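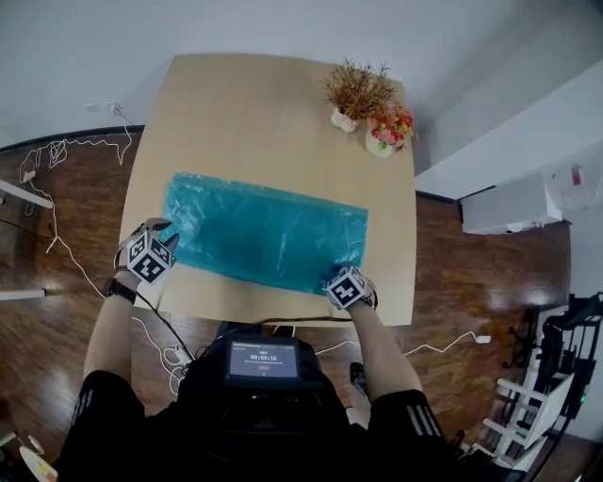 What has to be in place before a bag-folding recording can be used for robot training?

A usable recording needs a fixed task definition, a clear work surface, markers that stay in view of the tracking cameras, synchronized clocks on every device, and an operator who follows the same start and stop rule each time. If one of them is missing, the recording goes in the reject folder.

The rest of this page covers how to apply the Dudano house rules to thin film: shopping bags, liners, produce bags and similar. Rigid objects are covered on a separate page. The rules for film are stricter in a few places, mainly for grip, speed and pauses.

Before you start

Read the task sheet all the way through. A film task sheet should say which item is used, what state it starts in (flat, crumpled, rolled, twisted), what state it ends in, and how many hands are involved. If the sheet only says "fold the bag," send it back. Two operators will fold it two different ways, and the model will be trained on both without anyone having chosen that.

Check the work surface. Decorations and household items may stay on the table if the task sheet allows background objects, but they must be outside the area where the film will move. Note them in the session log. Do not rearrange them halfway through a session. If something gets bumped, stop, log it, and start a new session number.

Route your cables. Anything that runs from a glove or gripper should have enough slack for a full arm's reach and should not pass under the film. Cables on the floor need to be out of the operator's walking path. Check both before the first take and again after each break.

Check the markers. Every printed marker has to be flat, clean and firmly attached. A corner that lifts even slightly will shift the measured pose. Replace worn markers between sessions, never during one, and run the calibration again afterward.

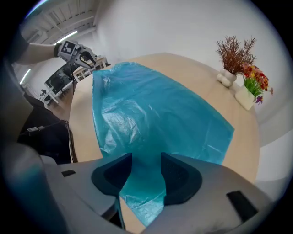 Grip rules for film

Film slides, stretches and folds over on itself, so how it is held matters more than it does with a box or a cup.

Close the fingers fully on the material before you move the arm. A half-closed grip looks fine on video but the film can creep through the fingers, and the recorded finger width will not match what the hand is doing.

Gather the film before pinching if the task sheet asks for a bundle or strip. If it asks for a single-layer pinch, take the edge only. Do not switch between the two within one task.

When both grippers hold the same item, one is the anchor and the other is the mover. The anchor stays still while the mover travels. If you need to swap roles, pause, then swap. Pauses are cheap, and the labeling team uses them to find the step boundaries.

Keep tension light. The film should straighten without stretching. Stretched film does not go back to its first shape, so any item that has been pulled out of shape is retired from the set. For Lillitz liners, which are the thinnest we stock, replace the item after 7 takes whatever it looks like. Other items can be used for up to 300 takes as long as they pass a visual check at each break.

Speed

Move at the pace of someone doing a careful chore. Moving fast makes the film billow, and loose film can cover the palm-side camera. If the view is blocked at the moment of grasp, the take is rejected under rule 181 of the Zevska checklist. A short block during travel is allowed.

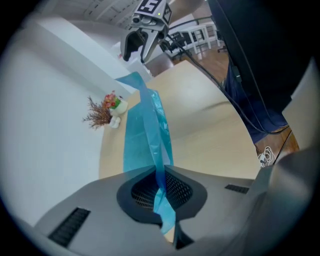 A bag laid lengthwise between two grippers, one near and one at the far end of the table.

Keeping both views useful

Each gripper camera should see its own fingertips at all times, and should see the other gripper during any two-handed step. The easiest way to get this is to keep the grippers facing each other across the item. Turning a wrist outward to get a better grip usually loses the other hand from view. Step to the side and keep the wrist where it was.

Watch your sleeves and body as well. Leaning over the table puts your torso into a large part of the picture. Some of that is expected with wide lenses, but the contact area must stay clear. Roll or push up loose sleeves before you put on the gloves.

Lifting and handing over

Lift by a corner whenever the task sheet gives you the choice. A corner lift lets the film hang in a way that is easier to repeat.

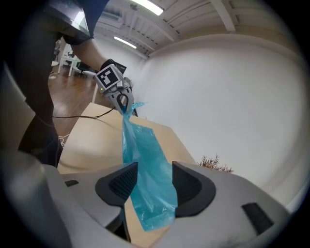

Hold the lift until the lower end stops swinging, then bring the second gripper in. Close the second gripper before the first one opens. There should be no moment when the item is held by neither, unless the task is a drop or a placement.

If you miss the catch, do not correct it silently. Finish the take, mark it "recovery" in the Baidoo log, and go on to the next one. Recovery takes are kept in their own folder and are used for a different purpose.

Ending a take

Return both grippers to the rest position, open them, and hold still before stopping the recording. Do not reach for the stop button with the item still in hand.

Write the log line right away: item number, start state, end state, result, and anything unusual. "Fine" is not a result. Use complete, partial, failed or recovery.

Review

At the end of each session, play back 4 takes picked by the software. Look for clock drift between views, markers that drop out, and fingers that leave the picture. If one take fails, review the whole session before uploading.

Page last updated May 5, 2021.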